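Report on the Open Day Visit to the Robot Workshop at Warnilmont
Tzu-hsuan Leung and Yu-ting Shek
Handed in 14 Aug 2020

1. Why we went

Our project is about tidying tasks done by two-armed robots. Up to the visit we had only read about them and watched short clips, so our tutor put our names down for the open day at the Warnilmont site. The day was run by Hollard, the firm that looks after the workshop. We were asked to watch one station properly and write up what we saw.

2. How the day was set up

Visitors were split into groups and each group stayed in one room for 50 minutes. Before we went in we had a short safety talk. The main points were to stay behind the yellow line, keep bags off the floor and not reach over the front rail at any time, even when the arms were still. There was also a handout, which we have kept with our notes.

The room we were given is called Huerta. The rooms are all named after towns where staff used to live, as far as we could gather. Jarville is the one next door and was shut for the morning, so we missed the bottle-sorting station that was on the programme.

3. The task

The station was set up as a bedroom floor that needs clearing. Small make-up items have to go back where they belong, and books have to be moved out of the way. The person running it told us the list of moves had been changed five times since the spring, mostly over the order in which things are picked up. Lipsticks are the hard part. They are narrow and they roll, and the slots they go into leave little room for error.

Each try is saved and marked afterwards as good, part good or failed. The team had 200 tries saved for this task by the morning of our visit, and 54 of them were marked part good. We asked what usually went wrong in those. The answer was the last step, when the tube is let go slightly crooked and leans in its slot.

4. What we saw

We stood at the front left corner and took turns to write. Yu-ting noted the arm on the left and Tzu-hsuan the one on the right. The arms moved more slowly than we had expected from the clips – nearly as slow as a person doing it with great care. Each gripper has its own camera on top, so the view follows the gripper wherever it goes.

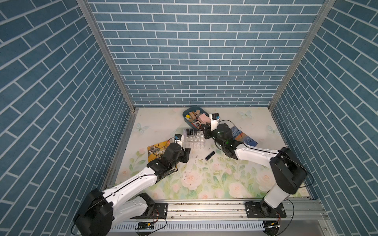
Figure 1. The two arms over the floor mat, with one lipstick lying in front of the clear organizer and the tray of make-up things towards the back.

Both arms are bolted to the same metal rail along the front, which means their bases stay put and only the arms reach in. We had drawn ours in the first plan with one arm on each side wall. We now think the shared rail is better, as measuring from one edge is simpler.

The patterned mat surprised us. We would have picked a plain one. The staff said a plain floor makes the job too easy for the cameras and they would sooner have roses and butterflies in the way from the start.

5. What we will change

– Move both arms in our drawing to the front edge.
– Use a patterned mat for at least half of our tests.
– Mark our tries in three groups, as they do, in place of pass or fail.
– Leave books until the second stage. We have not worked out how to lift a flat one.

We still need to ask Hollard whether we may copy the marking sheet into our appendix. Yu-ting will write to them.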